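August 20, 2024

Notebook – front room furniture, continued

Okay, picking this up again after a week and a half of doing other people's jobs. Francine Landry asked me on the stairs whether the Beaulieu pieces were ever going to leave the room and I said yes, and then I went back in and moved the table four inches to the left. So that's where we are!

For anyone who wasn't in on the start of this: Beaulieu want a small sitting-room set they can put into their short-let apartments, everything white, everything low, nothing that needs two people to carry. We're doing the cabinet, the table and the shelving. Chairs are coming from Kilside and I have no say in them. They want to see a layout and a finish sample before November.

Finish first. I gave the table its third coat last Thursday and rubbed it down yesterday with the gray pad. Much better than coat two, which had that orange-peel look all along the front edge (my fault, I had the window open and it was skinning over while I was still brushing). I'm thinning it a touch more now, 30 ml to the small can, and that seems to be the sweet spot. If you borrow the can, please write on the lid what you put in it. I found it on the wrong shelf with the lid half on and I'm not naming names.

The Weder primer is fine, by the way. I was rude about it in the spring and I take most of it back. It does want a full night before you sand. I tried it after lunch on a scrap and it balled up under the paper like an eraser.

Cabinet next. I pulled the door off the lower part and I'm leaving it off. With the door on you had to back your knees out of the way every time you opened it, and in a short-let nobody's going to bother, they'll just leave it hanging open and somebody will walk into it. An open compartment will hold shoes or a bag or whatever people dump when they come in. I filled the hinge holes and you'd have to go looking for them. The shelf pins in the spare bag are the wrong diameter, so I've written to Conport for new ones, order 1746, if anyone sees a little padded envelope turn up please don't open it and put the contents in the general pin drawer. They'll be gone forever.
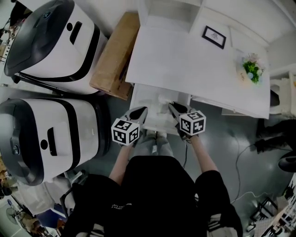

Layout is the part I keep changing my mind on. I've tried the cabinet beside the table and I've tried it across the room, and in front of the table is the one I like, with the shelving behind, so you get a sort of step up from front to back. It reads as one piece of furniture from the doorway, which is what Beaulieu said they wanted (in many more words). The potted plant in its round white tray works nicely at the right side of the table – those little pink and white flowers do more for all that white than any of the handles I was agonizing over. I'm less sure of the black-framed picture. Lying down near the back edge it's just a dark rectangle, and I think it wants to be stood up or hung. Next time I'll try it on a stand, or go a size up.

Chair: the white one can stay next to the table for now. When the Kilside ones arrive I want to check the seat height against the underside of the tabletop before anyone signs for them, because last time we signed first and had a lovely long correspondence about it.

Measurements I keep losing on bits of tape, so they're going here. Table depth 60 cm. The gap I'd like between the back of the cabinet and the table is 9 cm, enough for a duster and a hand. I've cut a bit of batten to that length and written GAP on it in marker. It lives in the top of my toolbox. You can use it, just bring it back.

Things that bugged me today, in no order. The gray floor makes the white look bluer than it is, so I'm not judging color in that room anymore, I'll carry the sample board out to the hall. The shelving still rocks a hair if you lean on one corner. I packed it with card and it stopped, but I'm not sending it out on card! Proper adjustable feet, I think, and I'll have to drill for them, and I'd much prefer to do that before the last coat and not after. I should have thought of it in July.

Also I had a go at the cabinet top edge with the fine paper and went through to primer at one corner. Tiny spot. Touched it in, left it. Will look in the morning and probably be annoyed.

For tomorrow: feet for the shelving, second look at that corner, sample board out to Francine so she can send it on with the layout sketch. I still owe her the sketch. It's half done, on the back of the Weder delivery note, which I need to photocopy before it goes back to the office.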